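Westerberg Allotments: progress report to the Emau Fund, period to April

The grant has now paid for the first two stages of the drainage work. Bollska finished the main ditch along the lower boundary in February, a fortnight behind plan -- the ground was too soft for the digger in January. Of the 400 metres of pipe ordered, 90 are still to be laid, all at the Rastico Lane end.

Plots 12 to 16 stood under water for most of last winter. This year they drained within 5 days of the heaviest rain, and three of them have been let again. The waiting list is down to 30 households.

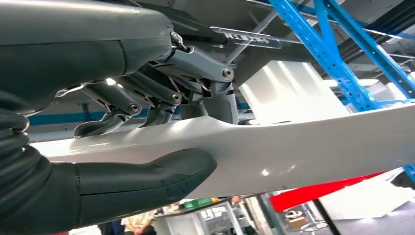
Tenants on the upper rows replied that the ditch had done little for them, and asked whether the path behind the water tank could be raised before autumn. We have asked Bollska for a price. It was not in the original bid and would have to come out of the contingency, which is so far untouched.

Spending is within budget apart from gravel, where the price rose after we applied. The overspend has been met from plot rents.

Next period: remaining pipe, reseeding of the verge, and a second soil test on the lower plots.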